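Print this page | E-mail this article

4. Arrest counts as a measure of player conduct

Most published work on crime among college athletes begins with a list of arrests, and most of it ends there too. A newspaper or a fan site keeps a running tally by team, a researcher copies the tally, and the number of names is then treated as the number of offenses. We think this practice is weaker than its users admit. The present section looks at what the tally can and can't bear, using the case files we were given for one football program, called Lalia in this paper.

The first trouble is that an arrest is a decision made by a police officer, and a charge is a decision made by a prosecutor. The two may be months apart. In the Lalia files the longest gap between arrest and charging decision ran well into a second season, by which time the player had transferred and the local paper had stopped following him. His name stayed on the list. Testard's index, the one most often cited, counts him as a full case. Egilsson's scale gives him half a point, for which we can find no argument in the documentation beyond a remark that half seemed fair.

The second trouble is the comparison group. A team is said to have a problem when its arrest rate is higher than that of "students in general," but students in general include people who live at home, people in their thirties, and people who are never out at two in the morning. When Bristov's campus data are limited to men of the same age who live off campus, a good part of the difference goes away. We don't say all of it goes away. The remaining gap is real in our figures, though its size depends on which offenses are included, and we are not convinced that anyone, ourselves among them, has a sound rule for choosing.

Third, players are easy to recognize. Several of the incident reports name the suspect on the strength of a witness who knew him from the field. A fight outside a bar between men no one knows may produce no report at all. It's hard to say how much this adds to the count. Claims that it explains everything should be met with the same doubt as claims that it explains nothing, and we have heard both made with great confidence by people holding no data.

We coded 28 incident files from the Lalia program. Two coders read each file without seeing the other's work and marked the most serious act described, the outcome in court, and any action by the school. They disagreed on the first item more than we had hoped. "Assault" covers a shove in a parking lot and a broken jaw, and the reports are often too thin to tell one from the other. Where the coders could not agree, a third reader broke the tie, and we report results with those files left in and with them taken out. The results differ enough that readers should not lean on either set alone.

School discipline turned out to be the poorest variable of all. A player "suspended indefinitely" could be back by the next home game. A player "removed from the team" had in one instance already left it. Coaches' statements tell us what a coach wished the public to hear, and we stopped coding them as outcomes after the pilot round in April. Earlier studies did code them that way, and their finding that strict coaches have fewer repeat cases may come down to little more than strict wording in a press release.

It has been put to us that a weak measure is better than none, and that fans and parents deserve some number. We don't share this view. A team ranked third in a table of arrests will be discussed as the third worst team in the country, whatever the footnotes say, and the young men on the list who were never charged will be discussed along with it. Until court outcomes are joined to arrest records as a matter of routine, we would prefer that such tables not be printed.
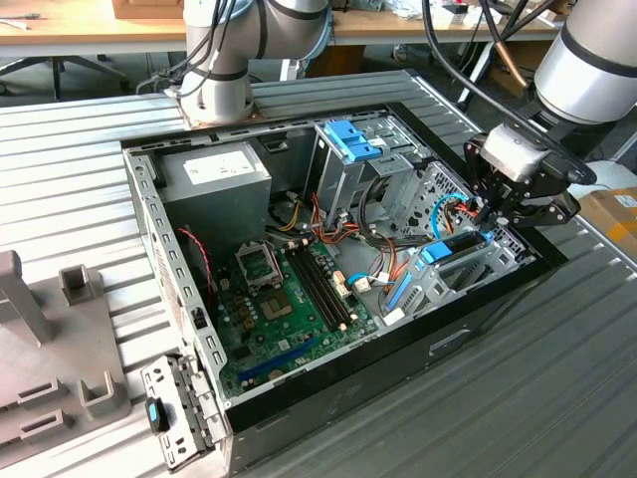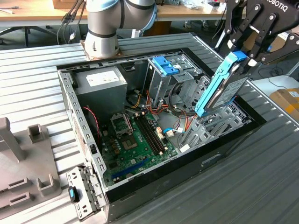
Figure 2. Opened desktop computer tower lying on its side on a ribbed metal table, two views.

Reader comments (3)

gridiron_dad: So the arrests happened but we aren't supposed to count them? I read the part on comparison groups twice and I'm still not sold. My son plays and the rules were made very clear to him on day one.

M. in records: Anyone who has tried to match a police log to a court docket knows how bad it is. Names spelled two ways, birthdays missing. I'd like to see the error rate for the matching step before I trust the "outcome in court" column either.

tailgate88: Half a point for an arrest. Half a point!! Who comes up with this stuff

Contact us | Copyright, all rights reserved | Back to top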